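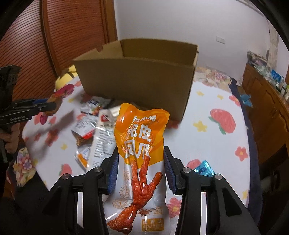

Tharushi Gunawardena wants to know why her robot, taught with 82 demonstrations, now hovers over every packet like a shopper reading the salt content. It hovers because she hovered. A robot that learns by copying will copy the lot, dithering included, so the first job is to tidy up the teacher.

What follows is how we record packing with the hand-held grippers, one in each hand. Snack packets and an open cardboard box will do nicely.

Before you start

Charge both grippers and wipe the lenses. Open and close each set of jaws fully, 5 times, so Skema can learn the range. Skip this and your robot will believe everything on earth is slightly ajar.

Recording a packet

1. Start with the jaws open and both grippers well back from the pile.

2. Choose your packet before you press record. Changing your mind halfway is a skill the robot will pick up beautifully.

3. Come in at a steady pace and close on the packet. A sealed pouch is easiest to hold upright, by the body. Stop squeezing once it's held — chicken feet have been through enough.

4. Lift, carry it over the box, lower, open. Back straight out before you turn your wrist.

5. Stop recording, then scratch your nose. In that order.

How many is enough?

We had 597 usable takes before the arm could be trusted with anything crinkly. Shiuli Jayasinghe went to 1750 and reckons the last stretch mostly improved her shoulders. Move the box a little between takes and mix up the packets, shiny ones included, or you'll end up with a robot that packs one flavour in one spot.

Checking your takes

Play them back at double speed in Skema and bin any with a dropped packet, unless you also recorded the pick-up. Fumbles with a clean recovery are worth keeping in their own folder. Ours is called January, for reasons that seemed clear in January.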